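MEDIA RELEASE

Sallent opens its second self-storage site, and yes, you can come and poke around

Well, we did it! After eighteen months of council forms, wet concrete and far too many servo sausage rolls, I get to tell you that Sallent is opening its second self-storage site in May, out on the old Fluvura bottling block behind the rail yard. There are 430 units, going from a cupboard that fits a set of golf clubs up to a double garage that'll swallow a whole house of furniture.

I'm Macarena Lozano, and I run the place with my business partner Clifford Chisholm. We started the first Sallent site with a leaky shed and one trolley, and we've been full with a waiting list for the past two years. At last count there were 620 names on that list (sorry to all of you, and thanks for hanging on). Everyone on it gets first pick of the new units before we open the doors to the rest of the neighbourhood.

The building itself was drawn up by Birhane, and I'm a bit in love with it. They kept the sawtooth roof from the bottling days, so there's proper daylight down the main corridors, and the loading bay is under cover with room for three trucks. Thaís Xavier from Birhane told me she'd never had a client ask so many questions about trolley wheels.

"People are often moving on a rotten day, or after a death or a split," Thaís says. "Macarena wanted wide aisles, a decent kettle and somewhere to sit down, so that's where we started."

The kettle is in. So is the couch.

A few nuts and bolts. Gates are open from 5 am to 11 pm. Rent is month to month with two weeks' notice to leave, the same as at our first site, and there's no joining fee. Total floor space is 3,869 square metres over two levels, with a goods lift at each end. Hernix looked after the alarms and the gate system, and every customer gets their own entry code.

You bring your own lock, and you keep the key. Any padlock that fits the hasp will do, old or new, and Gleice Honorato at the front desk will happily check yours for size before you sign anything. She also sells boxes, tape and those big plastic mattress bags.
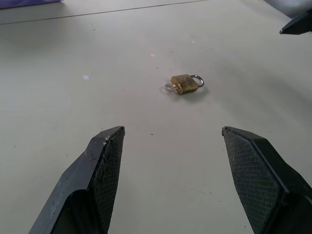

An old brass padlock with its key in.

We're also setting aside a row of ground-floor units for local clubs at half price. The first one has gone to Myung-ja Pyo and her community choir, who have been keeping their risers and sheet music in four different garages – she says the drummer's wife is thrilled.

Come and have a look through before we open. Tours start at 10 am each morning through the first week, the coffee's free, and kids are welcome as long as they stay off the lifts. Just call in at the office and ask for Gleice or me.

Media contact: Macarena Lozano, Sallent. Photos and interviews on request, and Clifford will do radio if you ask him nicely.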